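Search this diary
Type and press enter

Sunday, 11 May 2025

Slow start, two coffees, and then I finally did the maintenance I'd been dodging since March. The arm in the kitchen cell has been getting sloppy again! Nothing dramatic, it just sets things down a little to the left of where I asked, and it makes a tiny tick when the wrist turns over. I've been calling the whole setup Jumari for so long that I wrote it on the cover of the logbook, so I guess that's official now.

First job was the base. I powered everything down, went round the mounting bolts with the torque wrench, and found one that moved nearly a quarter turn (yikes). I marked them all with paint pen so I can see at a glance next time. Then I followed the cable back along its run and put on two new clips, because the old ones had gone brittle. After that I powered up again, got the blue lights on the base, and let it warm up for 55 minutes while I ate a sandwich and answered mail from Zumimex about the spare finger pads. They're coming out of Riihimäki and they'll be here when they're here.

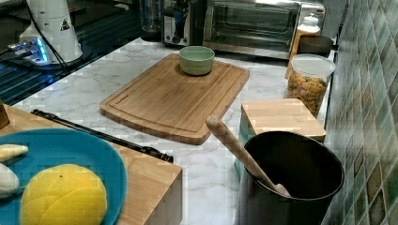

The kitchen side of the cell, cutting board and green bowl out.

Next the wrist. I took the cover off, wiped out the old grease, put in fresh, and closed it up with new screws because I'd chewed up the heads on the last set. The tick is quieter but I can still hear it if I put my ear close. I wrote "listen again" in the log and underlined it. The Helley manual says to check that joint every 300 hours and I was at least 74 over, so that one's on me.

The calibration took the rest of the afternoon. I like to do the wrist camera against the cutting board, the groove gives me a nice clean line to check against and the rounded corner shows up any twist right away. I ran the slow routine first, at 50 percent speed, with my hand on the stop button the whole time.

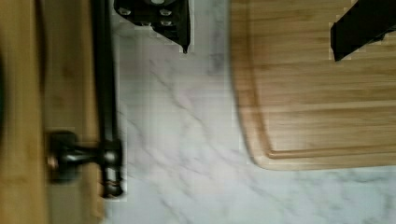
The first pass came out worse than before I'd started, which gave me a bad five minutes until I remembered I hadn't loaded the new wrist offset. Loaded it, ran it again, much better! The second and third passes agreed with each other, so I saved that one and copied it to the stick in the drawer.

Still to do: finger pads when they show up, a proper label for the stop button, and the fan filter, which I looked at and closed the door on. Leftover soup for dinner.

2 comments | 6 shares

Contact | © 2025 | Back to top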